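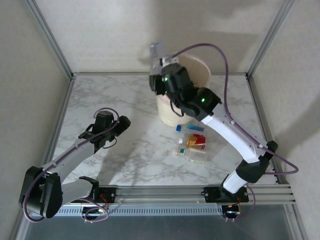

Can I leave snow sculptures to stand overnight if the forecast goes above freezing?

Ekow
3 May 2023

We run a small winter festival at Parnlow with a snow sculpting area. Blocks are packed in timber forms and teams carve them over two days. Next season I would like to have the carving finished on the Friday and open to the public on the Saturday, but our nights are unreliable and often go to 3 degrees or so. Is a finished sculpture likely to survive one mild night, and does covering it help or make it worse?

Hakim Wattimena

It depends mostly on density and on the thinnest section. A block that has been trodden down in layers and left to set for a full night below freezing will lose a little surface detail at 3 degrees, but the main mass will stand. Anything undercut or cantilevered is a different matter. Snow creeps under its own weight well before it melts, so an outstretched arm or a thin arch will sag first and then break at the root.

Wind and rain matter more than the air temperature. Still, dry air at 3 degrees does little harm overnight. Rain at the same temperature soaks in, adds weight and weakens the bond between grains.

On covering: use a white or reflective sheet held off the surface on poles, with the sides open at the bottom. Do not lay plastic directly on the snow. It traps damp air and you will find the detail gone where it touched. Take it off as soon as the air drops below freezing again, as a clear sky will then cool the surface further.

If your forms are about 8 feet high, ask the teams to keep the lower third solid and to leave any piercing until the last few hours.

Teoh

We use sheets as well. Ours blew away the first year so tie them down properly.

Also check your snow. Machine-made snow packs harder than natural and lasts longer in a thaw. If you only have natural, put it through a snowblower into the form, which breaks up the flakes, and then tread it.

Evon

Don't spray them with water if it's mild. People say it makes an ice skin, but that only works when it is properly cold, minus 5 or lower. Above that you are just wetting it. Put a barrier round each one overnight as well, far enough out that nobody is standing under an overhang in the morning. We had ours fenced too close and had to move the lot before opening.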